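## Adding a biography to your Ulto shelf

1. Open **Library** and choose **Add title**.
2. Type the subject's name, then the author's. For a political life, put the country under **Place**.
3. Paste the publisher's summary. The limit is 1,000 characters.

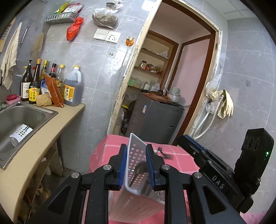 4. Choose **Save**. The book appears under **History and politics**.

**Note:** Two editions of the same book need separate entries.

**Caution:** Deleting a title also deletes your reading notes.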